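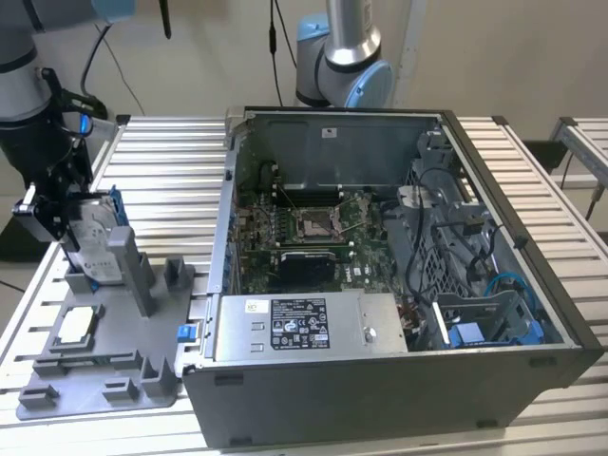
3.2 Order of part removal

The teardown protocol was developed for office desktop towers returned at the end of a lease, and its purpose is to recover parts that can be resold or reused before the chassis goes to metal recycling. An earlier version of the protocol, used at the Haldane site, left the order of removal to the operator. In the present study the order was fixed. Each tower is laid on its side with the side panel off, so that the motherboard, power supply and drive cage can all be reached from above (Figure 4). Parts are placed in a molded tray next to the case, where a square recess takes the processor and keeps it flat with the heat spreader exposed. The empty socket is left with its lever raised until the board has been inspected, and the hard drive is handled separately from the smaller parts.

Figure 4. Desktop tower during teardown, with the processor in the tray and the CPU socket open. The graphics card and power supply are still in the case.

The processor is taken out early for two reasons. It has the highest resale value per gram of any part in the towers we received, and the exposed socket is easily damaged by a dropped screw or a dragged cable. Removing the processor first means that the socket can be inspected and covered before work starts on the drive cage and the power supply. The cover used was the Arton snap-in type, which fits over the closed retention frame. Sockets found with bent contacts were recorded as such, and the board was sent to the low-grade stream.

Drives follow a different path from the other parts. Every 3.5-inch drive is logged by serial number and moved to a locked bin, and no drive is resold before it has been wiped and the wipe confirmed by a second reading. Drives that fail either step are shredded. Data and power cables are unplugged at the drive end first and left attached to the board or power supply until those parts come out. Cutting cables was faster in early trials - but it lowered the grade of the power supplies, and the practice was stopped.

3.3 Sample and measures

The sample consisted of 130 towers supplied by Aner from a single office clearance. All had one processor and at least one hard drive. Towers with visible liquid damage or a cracked chassis were set aside before the sample was drawn. Of the towers included, 31 had a separate graphics card, and these were treated as a subgroup because the card must be released before the lower part of the board can be freed.

Three measures were recorded for each tower: total handling time, number of parts passed as reusable, and number of parts damaged during removal. Handling time was measured from the removal of the side panel to the release of the last part, excluding any pause longer than 30 seconds. Parts were graded on the Trivex scale by 2 inspectors working independently. Where their grades differed, the lower grade was used. Screws, brackets and loose cables were weighed as mixed scrap and were not graded.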